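Server tray examples, second batch

November 11, 2018

I got to 202 examples on the server tray this week, which means the second batch is finished and I can start training again. The first batch was 100 and the policy that came out of it was poor. It went to the right end of the tray and then hovered.

My guess is that I was too consistent. I had put the tray down the same way every time, and I always came in at the same angle. For the new batch I turned the tray a little between runs and kept the slow, clumsy approaches as long as they ended well. I threw out 29 where I bumped the rim hard enough to shift everything.

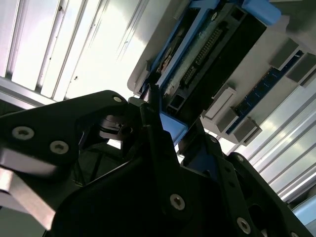 Photo: wrist camera, Skomlow bench

The blue tab is between the gripper parts there, with the narrow finger right up against the front of the tray. Most of my time goes into this stretch. The wrist view gets dark down around the gripper plates and the white ribbed panels behind are very bright – I may try a softer lamp before the next batch.

Logging is still done with Matier, which drops the last second of a run if I stop too quickly. I now wait a moment before hitting the key. I'd do 20 runs, check the files, then do another 20. It's dull, but in February I lost a whole evening of data and I don't want to repeat that.

Training starts tonight. If it still hovers, I'll look at the action rate next.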